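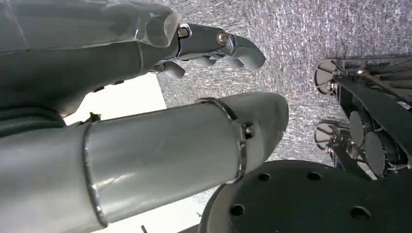 **mottled_crank** wrote:

Our Clunari hand dropped its grip again in December, and the vendor is calling it "operator setup" for the second time. Fault code 3134, thumb drive overcurrent, then the fingers open by themselves. I've been told to check for cable snags. I did. I've been told to check the finger bolts, both the dark one at the base and the brassy one farther along, and they're torqued to the sheet. So what's left? The log says the last run went 1352 cycles before it let go. The brochure says 2000 between inspections. I'd like to know who tested that and holding what.

---

**Tokon_owner_2** wrote:

What payload? If it's anything heavy I'd believe the overcurrent.

---

**mottled_crank** wrote:

Key cards. A card weighs nothing. The job is pick it up, hold it over the reader, wait, put it back.

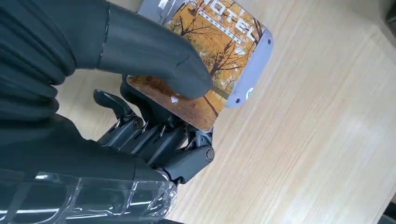
*Card over the reader, thumb on top, fingers underneath.*

---

**flatwasher** wrote:

I don't buy the payload theory either, but I don't buy "bad drive" yet. Look where your thumb is. It's pinning the card near the middle with the fingers curled under. If the grip is set to force and not position, the thumb keeps pushing on something thin that won't give. We had the same code at Curkthorpe and it was a force limit somebody had bumped up.

---

**mottled_crank** wrote:

Limit is factory. First thing I looked at.

---

**Tokon_owner_2** wrote:

Factory for bare fingers or with the cover on? Your thumb has fabric on it. Covers add drag at the joint.

---

**mottled_crank** wrote:

The cover came from Clunari with the hand. If it needs a different limit they might have put that in the manual. I searched, no mention.

---

**hirano_refugee** wrote:

I'm less worried about the code than what it does after. A hand that opens on a fault is fine over a table with a card in it. Put a glass in there, or somebody's fingers underneath, and it's a different talk. Our old Hirano froze in place and you had to release it by hand.

---

**flatwasher** wrote:

Disagree. Freeze on fault is how you get a pinched thumb. Open is the safer default.

---

**hirano_refugee** wrote:

Depends what's below it. Should be a setting.

---

**mottled_crank** wrote:

It is a setting, on page 11, and changing it voids the support plan. Cover comes off tonight and I'll run it to 2000 with the same limit. If it still trips they can have it back.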